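Teach middle school math? I want to talk to you! I'm writing a set of fraction and ratio units for grades 6 to 8 at Hedwood, and I need 20 classroom teachers to try them out this January and tell me where they drag (some of them do, I already know).

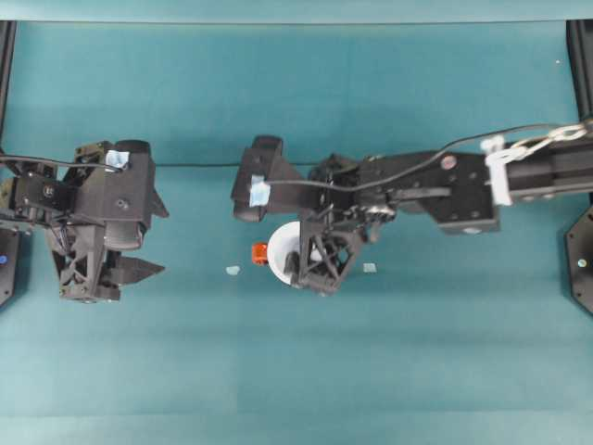
Two arms over a teal work surface.

You'd teach 9 lessons, jot down notes after each one, and join a video call on a Tuesday at 4:30. Pay is $400, and you keep all the printed materials. First-year teachers are very welcome! Send me your grade level and school through the Hedwood contact page.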